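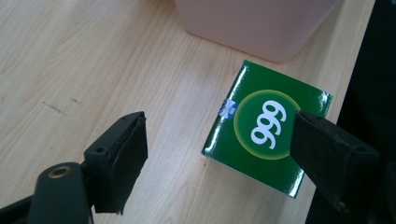
Gandwood table top in daylight. There are a few faint scuffs towards the left.

Gandwood Joo table, reviewed after a year of use

By Rhiannon Parri

I bought the Joo last September for the small back bedroom, which has to be a sewing room, a place to do the household paperwork and, when my sister visits, a bedroom again. The old table was pine, inherited and too heavy to move on my own. I wanted something light that would stand up to pins and scissors and that I wouldn't mind spilling tea on.

It cost £200 including delivery. Gandwood also sell it with a drawer, but the drawer takes up knee room and I sit close to the machine, so I left it off. The model number on the carton was 3271, and you will want to keep a note of that for spare parts. It is printed on the front of the instructions and nowhere on the table.

Delivery and assembly

The carton came with good card corners and nothing was damaged. Delivery was to the front door only. I took the top and the legs upstairs separately and could manage both by myself, though I needed a rest on the landing with the top.

The instructions say 30 minutes. It took me closer to an hour, mostly because the bolts for the legs are two lengths that look very much alike, and I had put the long ones in the wrong holes. The Allen key supplied is soft and the end had rounded off before I got to the last leg. I finished with one from a Rurkix set I already had. If you own a decent key, use it from the start.

Each leg has a screw-in foot for uneven floors. Ours slopes towards the outside wall and the feet had enough travel to deal with it. One of them works its way loose and I turn it back in every month or so.

The top

It is a laminate with a pale wood pattern and rounded corners. I would have preferred real wood, but not at the price of real wood, and for sewing the laminate is better in one respect: fabric slides over it. Lining and other thin stuff goes through without catching. On the pine table I used to put a cotton sheet down first.

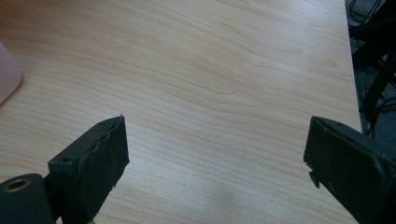
Chalk wipes off with a dry cloth. Washable pen comes off with a damp one, provided you get to it the same day. I left a blue line on for a week and it needed washing-up liquid and some patience. Tea, and once beetroot, left no mark. I have not put a hot iron straight on it and would not. Gandwood's leaflet says to use a mat for anything hot, and I keep a folded wool blanket at one end for pressing seams.

Rotary cutters need a proper mat too. The laminate is harder than I thought it would be, but a blade pressed down on it will leave a line. Mine has one underneath, where I tested it before I built the table, and you can feel it with a fingernail.

Glare can be a nuisance. The surface has a slight gloss, and on bright mornings I pull the blind halfway when I am threading a needle.

Steadiness

This is where I have most to complain about. With the sewing machine at slow or medium speed the table is steady. At full speed on a long seam it shakes from side to side, enough to rattle anything left in a dish. Tightening the leg bolts helped for a while. Pushing the short end against the wall helped more, and that is how I have it now.

I wrote to Gandwood about it and they answered in 2 days. They sent a cross brace free of charge, which fits between the back legs with the same bolts. It made a fair difference. I think it should be in the box to begin with, and I said so.

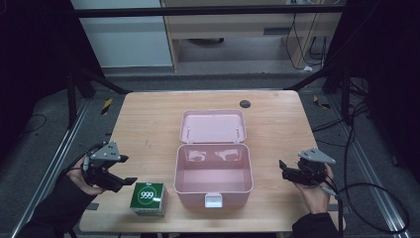
For paperwork, cutting out and wrapping parcels there is no shake to speak of. My nephew does jigsaws on it when he stays and has had no trouble.

Compared with the Zondico

Before ordering I tried the Zondico folding table in a shop. It folds flat, which the Joo does not, and if you need the floor clear every night it is the one to get. The hinge runs across the middle of the top, though, and there was a small step at the join. A pattern piece laid over it would not sit flat. It was also a little low for me, and the height cannot be changed.

Would I buy it again

Yes, with the brace. For hand sewing, cutting out and general use it is a good plain table and easy to keep clean. For long runs on a heavy machine I would look for something with a thicker frame and expect to pay more.

Good: easy to wipe down, light enough for one person, helpful replies from the maker.

Less good: shakes at high speed without the brace, poor Allen key, one foot that will not stay put.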